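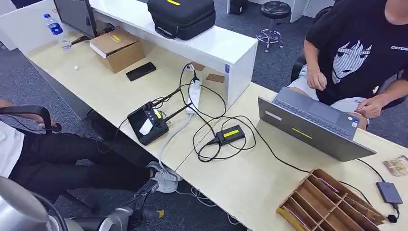 Photo: Setsuko Kaneko

Noise Levels in the Pulville Library Study Room
Final report, Widmer section

1. Purpose
The study room is used for quiet work, but students report that the ventilation is distracting. This project measured background noise at fixed desk positions and compared it with the stairwell side of the building.

2. Method
Readings were taken with a Puvix sound meter at 12 positions, with the door closed. The meter was held at seated ear height. Each reading lasted 2 minutes, and the average was logged in a spreadsheet.
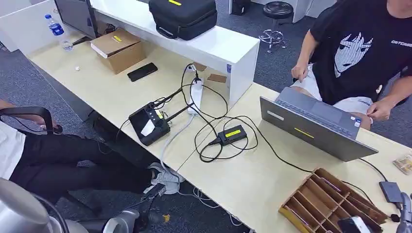

Positions next to the window were measured twice — traffic on Clastow Road was uneven. A total of 87 readings were kept. Readings interrupted by speech were discarded and repeated.

3. Results
Levels were highest under the supply vent and fell toward the door. The 1,000 Hz band showed the largest difference between positions.

4. Limitations
The meter was calibrated only at the start of March. Evening hours were not covered.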